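A morning at the Turwood open day

I nearly didn't go. It was raining sideways, the bus was late, and the confirmation email had sent me to the wrong entrance, so by the time I'd walked the whole way round the building I was soaked to the knees and in a bit of a mood. But there was a tea urn going inside the door and a nice warm radiator to stand against, and after that I cheered up quite a lot.

Turwood is the training and testing place out on the old trading estate, past the tile warehouse. They open the doors twice a year, once in winter and again in July, and you have to book because they only let small groups round. My badge had number 3779 on it. I've kept it, it's on the fridge.

We were put into groups in the canteen and ours went off with Roscoe Yazzie, who looks after the floor where the arms are. I liked him straight away. He talks fast and he doesn't talk down to you, and when a man in our group asked a very long question about gearboxes he listened to the whole thing and then said he'd have to look it up. He'd been on his feet since early morning and still seemed pleased to see us.

First stop was a long room with packing benches, which was mostly switched off. There was a Van Damme conveyor that ran for a few minutes so we could watch cartons go round a corner, and a cabinet of old grippers going back years, some of them with rubber pads worn right through to the metal. I could have stayed at that cabinet for an hour. There was one that looked like a pair of sugar tongs! No labels on anything though, which was a pity, and I did write that on my feedback form.

Then a short walk down a corridor (cold), through two sets of doors (heavy), and into the part I'd really come for. I'd read a little beforehand about people teaching arms to handle ordinary loose objects, and I wanted to see what that looks like when it's just a table and some blocks and not a glossy film with music on it.

Well, it's quieter than I expected. The arms make a sort of thin whirring noise and then there's a small click when a gripper shuts, and in between you mostly hear people breathing and somebody's waterproof rustling. Roscoe explained that the job was handling foam blocks of different colours and shapes, with each colour having its own container, and that the two arms share the table so either one can reach into the middle.
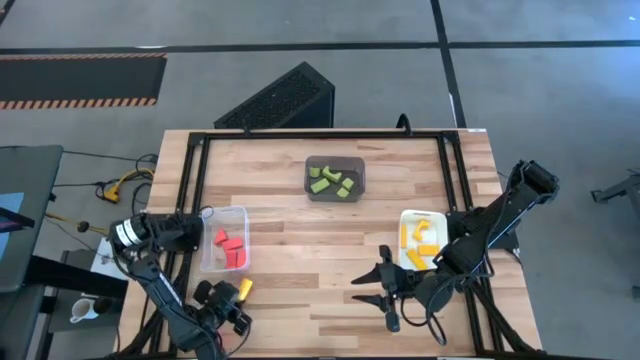 Why use foam blocks for this kind of work?

They're light, they don't chip the table when they're dropped, and a gripper that squeezes a bit too hard won't break them. They also come in plenty of shapes, so a plain brick and an arch need quite different grips.

The arch was a sore point, by the way. Roscoe said arches are the ones everyone on the floor grumbles about, as there's a good way to pick one up and several bad ways, and the bad ways look perfectly all right until the thing swings round in the fingers. I know the feeling from trying to get a croissant out of a paper bag with tongs.

A woman near me wanted to know how the arms learn anything at all. The way it was put to us is that a person does the job through the arms first, over and over, and all of that gets stored: the movements, and what the cameras saw while they were going on. Then a program is trained on the lot and has a go at doing the job without a person. The people doing the demonstrating get very good at it, and apparently you can tell them apart by their style. One swoops in, another one creeps up on the block from the side. I asked if the swooping got copied along with everything else and he laughed and said yes, a bit, and that they'd had words about it.

I asked about speed too, because my main impression was of how careful it all is. You find yourself leaning forward. The gripper comes down, it stops, it goes a tiny bit to the left, and you're there in your wet shoes willing it on. His answer was that they could run the arms a good deal quicker but then you learn less from a mistake, and on this table mistakes are worth having. They keep the bad attempts as well as the good ones, and someone has to go through and mark where each one went wrong. That sounded like the dullest job in the building to me but he reckoned it was the most useful training a new starter could have.

The bit that got the whole group talking was passing a block from one arm to the other. It sounds like nothing. I do it a hundred times a day with a mug or a pen and never think about it. But there's a moment when both grippers have to be holding on, and if one lets go early you've dropped it and if it lets go late the two of them end up having a tug of war.

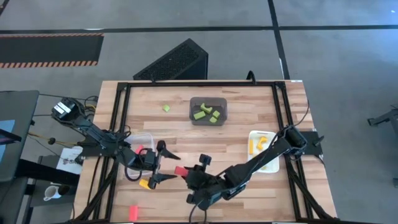

Get the timing right, he said, and the rest is mostly a matter of angles. The arm that's giving has to leave enough of the block sticking out for the other one to take hold of, which means it needed to pick it up the right way round in the first place, so the whole thing is decided much earlier than you'd think. I found that properly interesting and have been watching my own hands at the sink ever since. I pass plates from right to left, always, and I always hold them by the bottom edge. No idea when I learned it.

The man with the gearbox question asked what happens when the two arms want to be in the same place. There's software that keeps an eye on that, made by an outfit called Zenent, and it stops everything if the arms get closer than they should outside of a handover. He said it had been a bit over-keen when they first put it in and used to stop the arms for no reason anyone could find. Then somebody changed a setting and it has behaved since.

After the arms we had a quick look at the workshop next door, where they mend things. Drawers and drawers of screws, a very tidy wall of spanners, a half-built trolley that's going to be called the Trotero. It's meant to carry trays between rooms on its own, and so far it can do the straight part of the corridor. The doors are the trouble. I did think back to those doors and how I'd had to put my shoulder to them, and felt for it.

Then back to the canteen for questions and a sandwich. The sandwiches were cheese or egg, and the egg went first. A couple of students were asking about placements, and the advice was to come along having built something, anything, even if it's rubbish, and be ready to talk about what was wrong with it. They do take people without a degree on the technician side, which I hadn't realised, so I've passed that on to my nephew. He hasn't replied.

A few practical notes if you're thinking of going to the next one. Use the side entrance by the bike racks, whatever the email says. Wear flat shoes with closed toes - they do check, and one poor soul in our group had to borrow a pair of boots that were far too big. The tour is a lot of standing, and there are only a few stools in the arms room, so ask for one at the start if you need it. There's a lift but you have to be taken to it. Parking looked all right from what I could see. The bus stops on the main road and it's a dull ten minutes' walk from there with no pavement on one side.

It's free, you book through their site, and places go up a few weeks ahead. I'd like to go again in the summer to see whether the Trotero has got through a door yet, and I'd ask for the later slot, as the first group gets a bit rushed at the end to make room for the next lot.

I came away with a tote bag, a pencil, and one green foam block from a bowl by the exit where you could help yourself. It's sitting on my desk now. I've been trying to pick it up with the kitchen tongs and I'm worse at it than I'd like.

Posted 21 January 2021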